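The software team at Stunton rewrote its planner in July, and most of the work went into deciding when to stop planning. The old version computed a full path for both arms before either one moved. If a jar had shifted slightly, it threw the path away and began again.

The new one, called Disasel, plans 300 milliseconds ahead and keeps checking. Each arm has its own queue, and a small arbiter settles who may enter the space between them -- usually whichever is nearer its target. On the bench, the left gripper is down at an open metal can while the right arm is raised by the shelf.

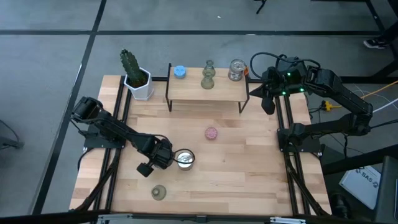
Where it still struggles

Glass is the main trouble. Grorkex, the perception layer, takes over four times as long to settle on a clear jar as on a can. The team at Kashindye, which maintains it, is testing 2 fixes. Neither has been merged.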